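Desk marker storage

From Praltlow, the household and classroom reference
Last edited Thursday, May 12, 2022
Jump to: Overview / Containers / Surfaces / Caps / Sorting / Notes

Desk marker storage is the keeping of felt-tip markers, highlighters and similar pens on or near a work table so they can be reached, used and put back. Covers cups, trays, racks, rolls. For wall-mounted types see Pen rail. For chalk see Chalk tray.

Overview

Two main families. Upright storage (cups, jars, blocks with holes) and flat storage (trays, shallow boxes, drawers). Most tables end up with both. Upright takes less room and shows the colors from across the table. Flat keeps pens from tipping and makes it easier to see what is there.

Containers

Cups. Plastic, glass, tin, ceramic. Light plastic cups are cheap and see-through, which helps with finding a color, but they tip when loaded on one side. A cup that tapers toward the base tips sooner than a straight one. Usual fix is a heavier cup or a few coins in the bottom. 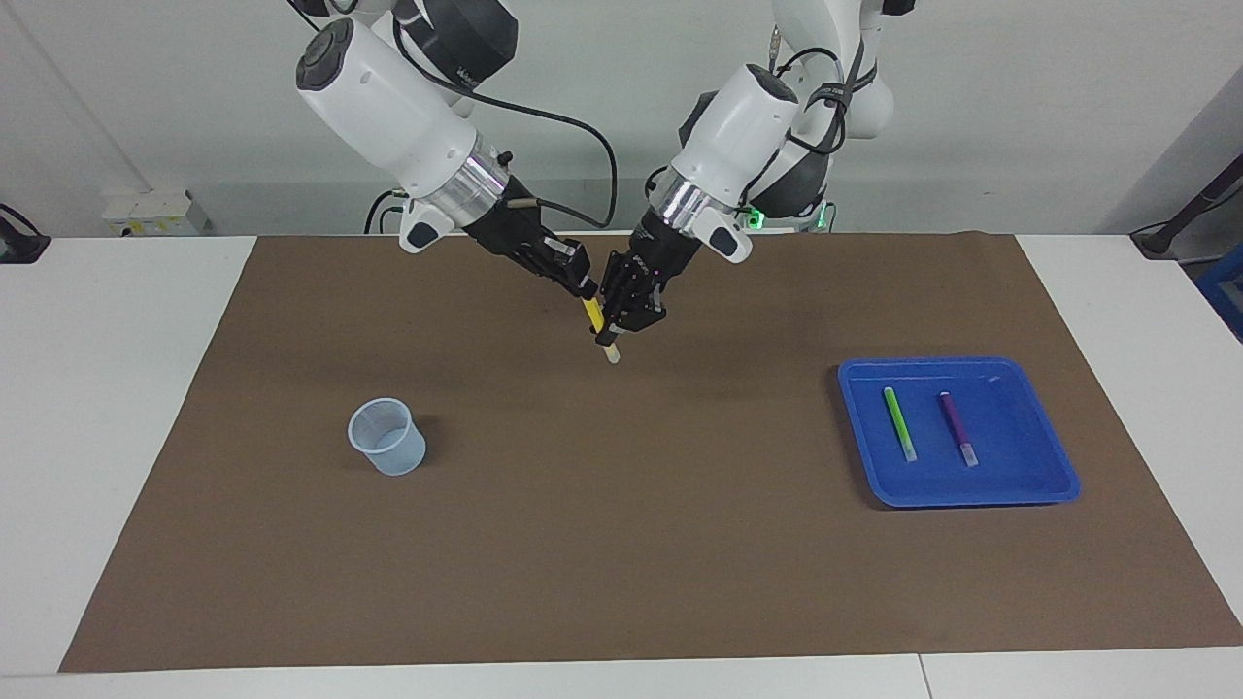

Yellow marker over a brown mat, with an empty translucent plastic cup to the left.

Trays. Shallow, raised rim, often rounded corners. The rim matters more than the depth; a round barrel will roll straight off a flat board. Shiny trays glare under ceiling lights and dark barrels can get hard to read, so some users line them with paper or felt. Lining needs changing when ink gets on it.

Racks and blocks. Drilled wood or molded plastic, one hole per pen. Good for sets. Poor for mixed pens as the holes are one size and fat highlighters dont fit.

Rolls. Cloth with stitched slots. Mainly for travel.

Surfaces

A mat under the work saves the table top from ink and gives the pens some grip. Brown and gray are common, as marks show less. White tables stain quickest with permanent ink. Wipe at once, alcohol if needed, test a corner first.

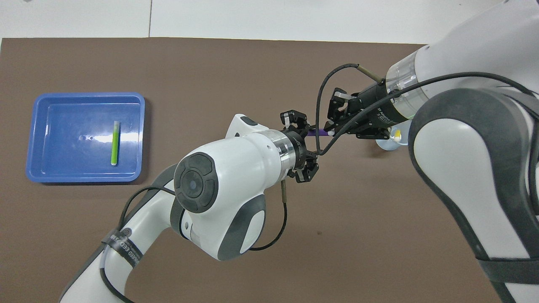 Color choice is mostly taste, but a tray that stands out from the table gets used more, at least according to Sizwe Jacobs, whose short guide for the Illby craft rooms is still the one most often passed around. Jacobs also puts the tray on the side of the non-writing hand. Left-handed users reverse it. The guide lists 179 pens by barrel width, now partly out of date.

Caps

Cap off means a dry tip. Push until it clicks, then store. Which way up is an old argument:

Water-based, single tip: cap down is fine, keeps ink at the tip.
Double-ended: lay flat.
Paint markers: flat, shake before use.
Dry-erase: flat if possible, cap down otherwise. Cap up tends to give pale lines.

Trays suit all four, cups only the first and (at a pinch) the last.

Sorting

By color, by type or by how often used. Shared tables do best with the last one: a few common colors out, the rest in a drawer. Large sets, 200 pens and up, normally go by color family in seperate boxes. The Guta system uses numbered boxes; the Su system uses colored lids. Neither works well if pens are not returned the same day.

Notes

1. Glue sticks are often kept with markers. Similar shape, but check the cap is fully on before laying one down in a tray.
2. Barrel list, see Marker sizes.

See also: Pencil cup, Desk mat, Drawer divider, Highlighter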